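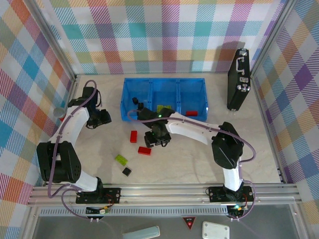
Sorting policies: fewer demonstrations, better chosen

Print this item | E-mail this item

The Trasholm group has finished the first round of its block sorting study. The task is simple to state. Loose blocks lie on the table in front of a bin with three compartments, and two arms have to put each block in the compartment for its color: black on the left, green in the middle, red on the right. Either arm may take any block it can reach. The question was how much demonstration data a policy needs before it sorts reliably, and whether the choice of demonstrations matters more than their number.

The full set holds 3000 teleoperated episodes. A policy trained on all of it served as the baseline. The comparison policies were trained on subsets of 200 episodes, drawn in two ways. The first draw was uniform. The second used Woltano, the selection tool described in the January issue, which scores each episode by how far its starting layout lies from the layouts already chosen. Layout here means block positions and headings, plus the contents of the bin at the start. Network, image size and training schedule were held fixed across all runs. Three seeds were trained per condition.

The Woltano subset came close to the baseline on layouts with blocks well apart. The uniform subset did not. Most of its failures were of one kind: a block turned at an angle to the table edge was approached with the fingers square to the rail, and the grasp closed on two corners. Diagonal headings are rare in the full set, because operators tend to set blocks down straight when they reset the table. A uniform draw keeps that bias. The distance score weights against it.

Neither subset did well when two blocks lay close together and both arms moved in. Baseline results also dropped there, by a smaller margin. In these trials one arm often stopped short and waited for the other, and the episode ran out of time. The wait limit was 40 seconds. We read this as a timing problem more than a perception problem, but the present data can't separate the two.

Partly filled bins were tested as a separate condition. Results were mixed. Releases into a compartment that already held a block were less accurate for all policies, and selection made no clear difference.

The next round adds a handoff variant and repeats the close-block layouts with the wait limit removed. Ji, the scheduler now used for arm priority on the Wonach cell, will be tested as a fixed layer above the policy. Episode lists and the layout scoring script are in the shared project folder. Groups that want to run the selection on their own data should use the current script, as the older one ignores bin contents.

Recent items
Camera calibration drift on the Wonach cell
Woltano: scoring episodes by starting layout
Gripper pad wear and grasp failure
Call for shared test layouts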